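Water with a memory and me with a headache

Typing this fast, kettle's on, so forgive the mess.

Went to the Purnness evening after all. I said I wouldn't. Mamta Dubey from my old lab job had a spare seat and I am weak. Church hall, folding chairs, a table of little blue bottles up front, and a man called Leopold Moser with a headset mike he did not need. Nice voice. Very nice voice. I'd buy a used car off that voice and regret it by April.

Short version for people who don't know it. Purnness is water. You put drops of it in your other water. The drops have been "structured," and they then teach the rest of the glass how to behave. Sleep, joints, moods, the dog's skin. Moser says the method goes back to 1843 and a healer up in the hills called Gasser, who left no notes, no pupils and as far as I can find no grave. I asked where the date comes from. "It's the date we were given." OK.

Then the demo, which is what I went for.

He gets a woman up from the second row. Polyxeni Tsoukalas, retired, good sport, bad shoulder. Arm out to the side, he presses down on her wrist, arm drops. She has a sip of the water. Arm out, he presses, arm stays up. Gasps. Somebody behind me said "oh my" and meant it.

If you've read this blog for more than a week you know what's coming. It's the old arm test. Chiropractors did it, the magnet bracelet people did it, the hologram sticker people did it at every mall in the country. The presser knows which push is which. So does the pushed. First time she isn't ready for it, second time she is, plus he pressed closer to the elbow, I was sitting side on and watched his hand move in by a good few inches. I don't even think he knows he does it. Thats the part that gets me every time. He was beaming. He was as pleased as she was.

So in the questions bit I put my hand up and asked could we do it blind. Two paper cups, one from the bottle and one from the tap, I'd fill them out in the hallway, Mamta would carry them in without knowing either. Five rounds. Takes ten minutes.

He said sure! Which they nearly always do, give him credit. Right up until the cups were on the table, and then the room's energy was "a little scattered" and it would be better done another time, with people who were open.

Mamta got him to do one round. One! Arm dropped. He said that's the tap water, clear as day. It was his.

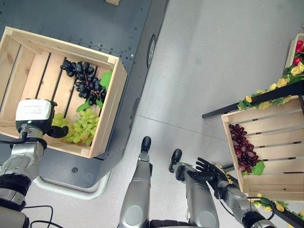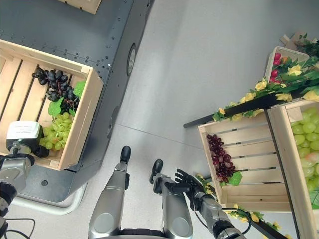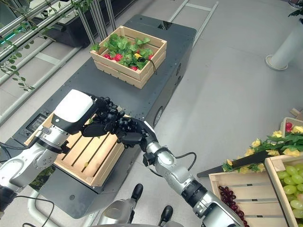 Mỹ Lâm

Anyway. What he said next is what I keep chewing on. He said the bottle had been sitting near my bag, and my phone was in my bag, so the water had been "confused." Didn't miss a beat. And people nodded. The same people who had gasped before nodded now, with the same faces. A hit proves it, a miss proves phones are bad. There is no cup I could have carried in that would have counted.

I know, I know, I've written this post before. Different bottle.

Prices, because somebody always asks. One blue bottle is 30 dollars. The "home course" is 400 and you get a booklet and a phone call with a guide. I looked at the booklet at the back table. It quotes a study from something called the Skollov Institute. I went looking when I got home and found a web page with a contact form and a photo of a lake. No paper, no names, no numbers. Wrote to them. Nothing yet. The booklet also says the bottles are "used at Simedport," which sounds like a hospital if you say it quickly. I couldn't find a hospital. If you know what it is, comments are open, please be nice to each other in there.

Regula Plattner emailed after my last post to say I'm too soft on these people and should just use the word fraud. I don't think I can. I sat ten feet from the man and he drank the stuff all night. You can be wrong and charge for it and still go home feeling like you did some good. Doesn't help the person with the shoulder. She should see somebody about that shoulder, and I did tell her so by the coats, and she said her doctor only ever gives her exercises. Well, yes. Do you do them? She laughed. No.

And she said, and I wrote this down in the car, "he listened to me for longer than the doctor did." She's right, too. He did. He asked about her sleep and her late husband and he remembered the husband's name later on. I have no blind test for that and no snappy answer.

If you want to try the arm thing at home, you need a friend, two cups and a third person to keep the list. The one filling the cups has to stay out of the room while you push. Write down every guess before you look. Dont stop early when it's going well. I'll put a proper how-to up when I get a minute, probly not this month.

Moser has my email and says he'll do the full five rounds next time he's through. I've said I'll leave the phone in the car. Kettle's boiled dry, gotta go.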